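Section 4. Wrist camera and gripper: first set-up
May 2022
By Babatunde Lawal, with corrections from Yakubu Usman

Read section 3 first. Arm bolted down, base level, stop button in reach. If any of that isn't done, go back.

This section covers the Tekis two-finger gripper and the small camera that sits behind it. Same steps for the older Radport arm, except the cable clip (see note under step 5).

You need: the hex key from the lid of the kit, a soft cloth, the printed target card, a laptop with the Zenditz software already on it. Allow a morning. Second time is much quicker.

Fitting

1. Power off at the wall. Not just at the arm.

2. Offer the gripper up to the wrist plate. The notch goes to the notch. It only fits one way, don't force it.

3. Four screws, finger tight first, then the key, corner to opposite corner. Stop when they stop.

CAUTION: never lift the arm by the fingers. The left one is the driven one and the gears behind it are small. A bent finger is not covered.

4. Slide the camera into its bracket until it clicks. Lens towards the fingertips.

5. Plug in the camera lead. Leave a loop at the wrist big enough to get your thumb through. Turn the wrist slowly by hand, both ways, and watch the loop. If it goes tight, more slack.

Note: on the Radport the clip is on the underside and you will need to take the cover off to get at it. Adebayo Shehu has written this up seperately, see appendix B.

6. Power on. Green light, wait. Amber means it is still looking for the camera, give it a minute. Red, go to section 9.

Checking the view

7. Open the Zenditz software, choose Wrist, then Live. Picture should come up straight away. Black screen is nearly always the lead.

8. Open and close the fingers from the slider. Full travel, three times. Both should move the same distance. If one lags, run Home and try again.

9. Look at how much of the view the fingers take up. They will fill a lot of it when the camera is close in, and a finger can hide most of what is behind it. Normal. Don't move the bracket to try and get round it, the grip distances are worked out from that position.
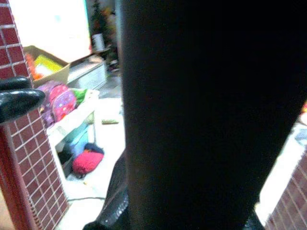
10. Set the light level. Leave it on Auto to begin with. If the camera faces a window the bright part will wash out to white and Auto will keep hunting. Switch to Manual, drop the exposure until the tips show clearly, and leave it there. Blinds help — or turn the base so the arm works with the window behind it.

11. Put the target card flat in front of the gripper, printed side up. Press Calibrate. Arm will move by itself. Hands out.

It takes 136 readings. Don't touch the table while it's counting. If it stops early, wipe the lens with the soft cloth and start again from step 11, not from step 1.

12. Save. Give it a name you will recognise. Chukwuemeka Igwe at the help desk gets a lot of calls from people with six files all called test.

First pick

13. Start with something stiff and dull. Small cardboard carton is good. Set force to Low.

14. Press Pick. Watch it from the side, not over the top.

15. Three good picks in a row, then move on to other things. Soft goods next. Cloth and knitted items want a wider opening and a slower close.

CAUTION: clear plastic, thin bags, anything shiny. The camera can lose the edge, and the fingers may close short or close on nothing. Use Low force, half speed, and stay with it. Do not leave the arm running unattended on this sort of item.

16. Keep loose cables out of reach of the arm. Tape them down or move them. The software does not know a cable from anything else it might close on.

Upkeep

Wipe the finger pads weekly. Damp cloth, no solvents. Check the four screws every 1,000 picks. Change the pads at 2,000, sooner if they have gone smooth. The counter is under Service and can't be reset by the user, so write down the number when you fit new ones.

Yao-tsung Tse ran a pair to 2,058 on the bench and they still held, but the edges were lifting. Dont copy him.

Spare pads come in the Mykhailiuk service pack — order code is on the inside of the kit lid. The new pad shape arrives in September and will fit all grippers in this manual.

Next: section 5, teaching a pick route.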